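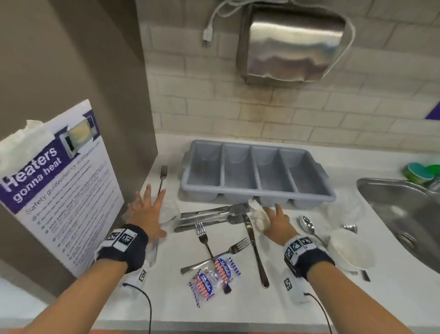 Weltham asked in the comments whether a cutlery sorter wouldn't be easier with a flat tray and a few magnets, and I get where that's coming from, but I'd still like the thing to put forks with forks.

Workshop diary > Builds > Sorter arm
Posted by Brereo on Monday, July 15, 2024

So, the sorter! If you're new, I'm building an arm in our shared workshop that picks up loose knives, forks and spoons and drops them in the right slot of a cutlery tray. Before it can do any of that it needs to see how people do it, so I've been on tracking all week - wristbands with square markers on them, a camera up high, and a lot of silverware spread on the kitchenette counter.

The first software I tried lost the markers whenever a wrist turned over. I ended up printing them again on matte paper (the glossy ones threw back the ceiling light) and went from one marker to several on each band. Much better! My last long session gave me 364 pickups, and the tracker kept hold of both wrists for 98 percent of them. The misses are nearly all reaches to the back wall, where the arm blocks its own markers. I haven't fixed that yet.

The cables are still a pain. They want to go exactly where your hands want to go, and I've taped and re-taped them so many times that the sleeve of my good hoodie has gone fuzzy.
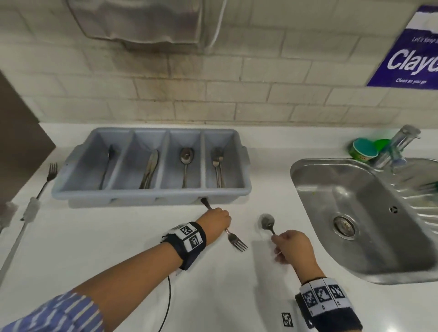 Page last changed: August 2024

Forks are the hard part. A spoon you can grab pretty much anywhere along the handle and it'll swing into place, but forks hook onto each other, and then you lift one and get two. People just give them a little shake without thinking. Teaching an arm to do that little shake is going to eat my fall, I can tell already.

The arm itself is coming along slower. I'm calling it Rindik, and it has 4 joints working and a wrist that squeaks. The motor plate is cut and the new fingers are on their second print - softer tips this time, with a groove down the middle so a handle doesn't roll. I still need 8 longer screws for the base, and the hardware store only had them in packs of way too many, so I bought the pack.

Next up is getting the tracking data into the same coordinates as the arm. I measured the counter twice and got two different answers, so I'll be back in there with a better tape measure this weekend.

Contact | Copyright Brereo | Back to top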